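Drevelard tabletop oil, 400 ml can

Reviewed by Rodrigo Aranda

Drevelard is a penetrating oil for indoor wood, sold as a single can with no separate hardener. I used it on two tabletops, one oak and one beech, both sanded to 150 grit and vacuumed. The label calls for two coats with a day between them. Application was by lint-free cloth, and the excess was wiped off after 15 minutes.

Coverage was lower than claimed on the beech, which took up nearly twice as much oil as the oak on the first coat. The second coat went further on both. Viscosity is low and the oil levels well, but it runs at the edges – keep a cloth underneath.

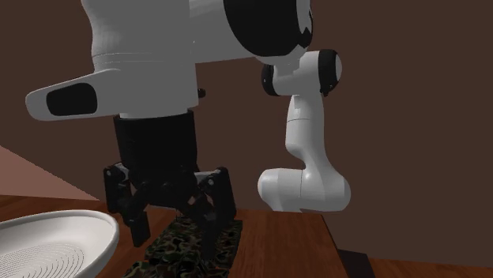
Curing is slow. At 24 hours the oak was dry to the touch and the beech was still tacky in two spots near the end grain. Full hardness took most of two weeks. Water left standing for an hour made no mark after that. Coffee left a faint ring on the beech, and it came out with a light rub of fresh oil.

Sheen is low satin. Color shift is moderate and toward yellow, less than with the Okabe oil I used before. The smell is strong for three days.

The cap is the weak point. It does not reseal well once oil gets in the thread, and the last quarter of my can had skinned over by December. Decant it into a smaller jar.

We use cookies to improve your visit. By continuing to browse you accept our cookie policy. OK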